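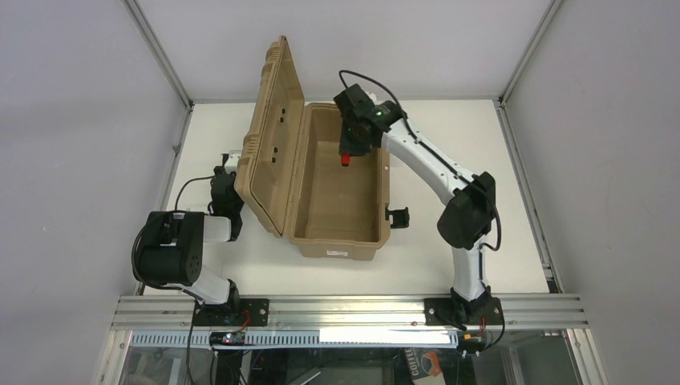
Two-arm bench station with an open storage case between the arms. Three gray walls enclose the white work surface.

Jolitz Two-Arm Bench Station
Product overview and method notes

The Jolitz bench station is a tabletop setup for collecting and testing two-arm handling skills. It ships as a complete unit: two arms on a shared rail, an enclosure, a fixed camera, and the Lamrani software used to record, train and replay. This page covers the hardware, the training method we recommend for lidded containers, and the results we got with that method at our Fenstead lab.

What the station is for

Most of our customers work on learned control. They want a bench that stays the same from one day to the next, so that a change in the score means a change in the policy. The station was designed around that need. The rail fixes the distance between the two arms, and the walls keep people walking past out of the camera view.

Lidded containers are a good test for this kind of bench. A hinged lid moves on its own path and can fall shut. One arm has to deal with the lid while the other works in the tub, and the two arms share a small space while they do it. A policy that handles each arm well alone will often fail when both are needed at once.

Hardware

Arms: two, white links with black joints and grippers
Mounting: black base plates on a grooved aluminum rail along the front edge
Enclosure: left, back and right walls in pale gray, aluminum corner posts
Work surface: white tabletop
Wiring: perforated white strip along the front of the rail
Front: transparent panel below the rail
Camera: fixed, one view of the full work surface
Software: Lamrani recorder and trainer, one license per station

The base plates can be moved along the rail with the tools supplied. Mark the old position first if you plan to go back to it. A shift of either base will change how a trained policy performs, and we suggest collecting a short set of new demonstrations after any move.

The Celtov method

Celtov is the name of our training method for tasks in which one arm supports and the other acts. It is included with the Lamrani software at no extra cost. You can also train with your own code, and the recorder will export the joint positions, gripper positions and camera frames in a plain format.

The usual approach trains a single policy that puts out commands for both arms at every step. That works, but it needs a lot of data, and we kept seeing the same problem with lids. The supporting arm learned to copy small movements from the acting arm. It drifted a little during the reach, lost contact with the lid, and did not recover.

Celtov splits the task into a support role and a work role. Each role has its own policy, and both read the same camera view. The support policy is also given the planned motion of the work arm for the next short stretch of time. The work policy is given only a single value from the other side, which says whether the support arm considers its position settled. If that value drops, the work arm slows down and holds.

Roles are assigned at the start of an episode and do not change until it ends. We tried letting the policies trade roles partway through a task. The results were less steady, and the feature is turned off in the current release.

Collecting demonstrations

An operator guides the arms through the task while the recorder runs. For a lidded case, we use this order:

Place the case on the work surface with the lid closed.
Start the recorder and choose which arm has the support role.
Open the lid and bring the support arm to the outer side of it.
Reach into the tub with the work arm and touch the target area on the floor.
Lift the work arm clear of the rim.
Withdraw the support arm.
Stop the recorder and label the episode as good, poor or failed.

Keep the poor episodes. The trainer uses them to learn what a loss of support looks like, and a data set with none of them gave us a policy that held on too long after a slip. Failed episodes can be deleted.

Vary the position and angle of the case between episodes. We moved it by hand and did not use a grid. Collect some episodes with an empty tub before adding parts. The reach over the rim is the hard portion of the motion, and it is easier to check without anything else in the way.

Results at Fenstead

We recorded 2,000 demonstrations on one station, using cases with hinged lids, and kept 7 case models out of the training set for testing. Each test run started with the lid closed. A run counted as a success if the work arm reached the target area and came out again with the lid still open. Contact with the rim was allowed. Any run that needed an operator to step in was counted as a failure.

Out of 1,000 planned test runs, 914 were completed under the final settings, and only those were used in the comparison. The remaining runs were dropped after a change to the camera exposure. We compared Celtov with a single joint policy trained on the same data.

The split policy did better on every test case model. The gap was widest on cases with a loose hinge, where the lid would not stay up without help. On cases with a stiff hinge, the two methods were close, and a single policy may be all you need if those are the only containers you handle.

Most of the remaining failures came from two causes. In the first, the wrist of the work arm hit the rim on the way out — usually when the case sat close to the back wall. In the second, the support arm pushed too hard and slid the whole case across the table. Adding demonstrations with a lighter touch helped with the second problem. We do not have a good fix for the first beyond keeping the case farther forward.

Limits

The method has been tested on rigid cases only. Soft bags, boxes with folding flaps and containers with a screw lid are outside what we have measured. Latches are also not covered. All of our test cases started unlatched, and opening a latch was treated as a separate skill.

Clear lids gave poor results in early trials and were left out of the main set. We also have no results for more than one container on the table at a time.

What ships with the station

Two arms with grippers and base plates
Rail, enclosure walls and tabletop
Fixed camera and bracket
Power supply and cables
Lamrani recorder and trainer, including Celtov
Trained lid policy from the Fenstead tests
Setup guide

Storage cases are not included. The computer used for training is not included either, and the requirements are listed in the setup guide.

Ordering and updates

Stations are built to order. The February release of Lamrani is installed before shipping, and current owners can download it from their account page. Policies trained with the earlier release will still run, but they need to be exported again before they can be used with role assignment.

The Fenstead demonstrations are available to station owners on request. Please give your station serial number when you write.

Page last updated 4 March 2020.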